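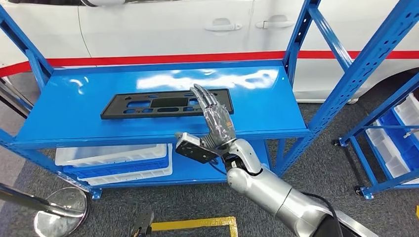
Words by Rosalind Peake

The job is to pick up a piece of black plastic. It is wide and flat, with a raised rim and a good many holes in it, and it looks like the thing your number plate gets screwed to. It lies on a blue steel shelf at a convenient height. You could do it with a phone in your other hand. Most people on most shop floors do.

The robot has a silver arm thick enough to frighten a burglar, and on the end of it a hand with five fingers, done up in clear crinkly plastic like a sandwich. It holds those fingers upright beside the plate, as if about to ask a question in class.

I had come to Dasent, which builds practice shop floors for other people's robots, to find out whether the machines are ready to do our chores. I should say where I stand. I would like one very much. I own a loft full of boxes and a dishwasher I resent, and for years I have been reading that help is on its way.

The good news is that the dull parts are coming along. Finding the shelf is no longer much of a problem. Finding the right thing on the shelf is harder, particularly when the shelf is glossy and the ceiling lights are lying about in it in long white streaks. A black frame full of cutouts is an unkind object to hand a robot, as a lot of it is hole. The software has to decide which bits are plate and which are daylight, and then where to put its thumb.

Then there is the picking up. A flat part on a flat board offers very little to get hold of. You and I slide it to the edge, or tip it with a fingernail, and we have no idea we are doing it. The robot has no fingernails. The Dasent team has been through 2,533 attempts on this one part, which is more thought than I have given to anything I own.

On the morning I visited, it managed 3 clean lifts in a row and then, on the next, pushed the plate gently backwards along the shelf with great confidence. The engineers were delighted with the 3. They were fairly pleased with the push, too, and wrote it down. I asked how often it would have to work before a factory would buy it, and was told that 100 times out of 100 would be a good place to start the conversation.

Plinico, which sells the software that plans the arm's movements, thinks shop floors will get there well before kitchens. The reasoning is sound enough. A shop floor has shelves where you left them and bins that stack, white on blue on white, with tape on the carpet to show what goes where. My kitchen has a drawer that only opens if you lean on the one beneath it. Zustasier, a rival with a more cheerful brochure, says homes are next. It has been saying so for 5 years, and its brochure kitchen has one bowl in it.

Speed is the other thing. Watching a robot reach for a shelf is quite restful. Halfway through one approach I ate a biscuit, folded the wrapper and looked round for a bin, and the fingers were still making up their minds. Put to a full shelf, it would need the night shift to itself, which may well be the plan. It doesn't mind nights.

So, can it do chores yet? It can do one, in a place arranged for the purpose, on a good morning. My teenage nephew scores about the same and eats more. Dasent moves on to a new part in May, something with a hinge. I have asked to be invited back, and in the meantime I have emptied the dishwasher myself.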